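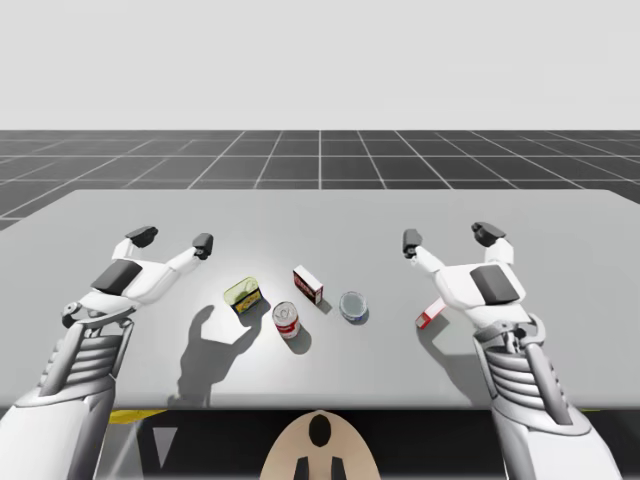 Two-finger hands in the sim, default grocery set.

Search the help site Search Sign in

Two-finger hands vs. parallel jaw on small groceries: am I comparing anything real?

6 min read

Posted by Fidel Paredes, July 31, 2025

I've been handed the job of picking end effectors for a two-arm tabletop setup, mostly on the grounds that I was standing nearest the whiteboard. The candidates are the Flendura hand (two fingers, black tips, pad in the palm, that's what's on both arms in the render) and the plain Trildale parallel jaw, which looks like something you'd use to hold a door open.

Everything so far is in simulation. Same arms, same table, same items: tins, cans, a couple of small boxes. I ran 249 picks with each gripper on the same controller. The Flendura got 91 percent. The Trildale got a number I'd rather not type, and most of its failures were on the can lying on its side. It squeezes, the can rolls, the arm lifts a fistful of air and reports success with total confidence.

So the Flendura wins and I can go home, except that I don't trust it. Some of the winning grasps look like nonsense. One fingertip touches the edge of a tilted box, the other is more or less in the neighborhood, and up goes the box as though it had been asked nicely. I've left friction at whatever the project file came with. I also used one overhead camera for both grippers, and the fingers on the Flendura are long enough to cover half of what they're reaching for.

What would you change before I show this to people who control money? And is there any point comparing them in sim at all, or should I just buy one of each and drop soup on the floor like an adult?

Chun-yin Hsueh

Open the project file and look at the fingertip friction. I'd bet lunch it's set to 2. The default grocery project has shipped that way for as long as I've used it, and at that value you can pick up a tuna can by frowning at it. Bring it down to something you've measured on your own tips, or if you haven't got tips, sweep it. Run the whole comparison at several values and plot both grippers. If the Flendura only wins at the sticky end, you've learned something about the default file.

Second thing. You said "same controller" like it's a point in favor of fairness. Was it tuned on the Flendura? A parallel jaw wants to come straight down over a can with the jaws across the short side. If your planner is sending it in from the near side at the angle those hands like, it's going to chase cans across the table all day. Give each gripper its own approach poses and keep the time limit and the item layouts the same.

For layouts, save the seeds. Run both grippers on identical scatters and compare item by item. A single percentage hides too much. My guess is that the boxes will come out close and the round things won't.

The "reports success" problem is its own bug. Check the height of the object after the lift and again after a short hold. Checking that the gripper closed tells you that the gripper closed.

On the camera: add one at each wrist and rerun. I went through this with the Escobar arms and the overhead view was costing me more than the gripper choice was. It was a humbling November.

Horacio Gallardo

just get suction

Constanza Cáceres

Suction is lovely until someone hands it a crumpled box, but fine.

I'd keep the sim and buy one of each. Use the sim to throw out bad approach angles cheaply, then do the final comparison on a real table with the worst 7 layouts from your saved seeds. Bring your own cans, preferably dented. Simulated cans have led very sheltered lives.

I agree with Chun-yin on friction and would add contact settings. If a box lifts with one finger barely touching, step through that grasp slowly and watch for the fingertip sinking into the cardboard. We had it on a Zutness hand, and a smaller time step got rid of most of our miracles along with a good chunk of our success rate. Do that before the money meeting. I did it after.

Also ask Trildale for longer jaw pads. The stock ones are short and they don't advertise the others.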